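3.2 Household routines after a planned cesarean birth

Families in the study were recruited through the maternity ward at Sotomayor and through the home visiting service in Verwood. All had a scheduled cesarean birth and at least one older child living at home. Interviews took place in the kitchen or living room, with both parents present where work allowed. The guide, first drafted by Itziar Cantero and revised by Welington Lins after a pilot in January, asked parents to talk through an ordinary day from the first feeding to the last. Interviews lasted up to 100 minutes. Questions about the birth itself were left to the end, and parents could decline them.

Most mothers had been told to lift nothing heavier than the baby during the early weeks. They understood the advice but found it hard to apply with a toddler in the house. Getting a child in and out of a crib, a bath or a car seat came up repeatedly, and in several homes these tasks passed entirely to the other parent. Fathers who had returned to work described doing bath time early, before the evening shift, or dropping it on weekdays. Grandparents filled part of the gap, although parents did not always agree with them about naps and meals.

Floor-level work was a second source of strain. Bending to sweep, wipe or pick things up was described as more painful than walking, and parents differed on whether it should wait. One mother said she could leave the laundry for a week but could not look at a dirty floor while nursing. Small hand tools were often mentioned here, as older children liked to carry them from room to room and put them down wherever play stopped.

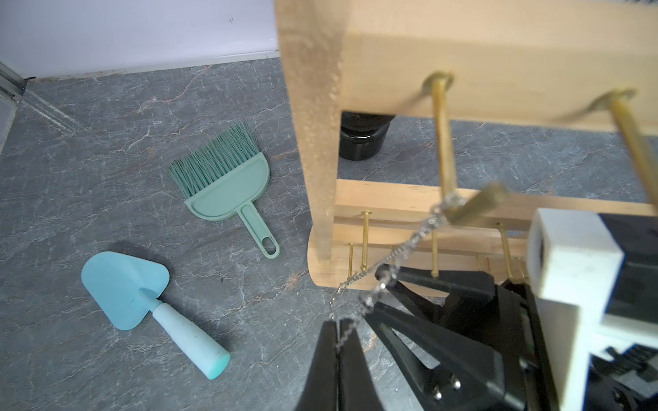 Figure 3. Hand brush and trowel on a marble-patterned floor.

Older children were also given jobs of their own. Parents reported that fetching diapers or choosing the baby's clothes kept a child close without the need for lifting. Children under three tended to lose interest quickly, and some asked to be carried more often than before the birth. Parents took this as a wish for attention and tried to answer it by sitting down together on the couch, usually with a book.

Nights were discussed less than we had expected. Couples who slept in separate rooms spoke of the arrangement as temporary and were reluctant to call it a problem. Those who had used the Wirnalia feeding diary found it useful for dividing the night between them, but few kept it up once the baby had regained birth weight. Sleep is taken up again in Section 5, together with the parents' accounts of returning to work.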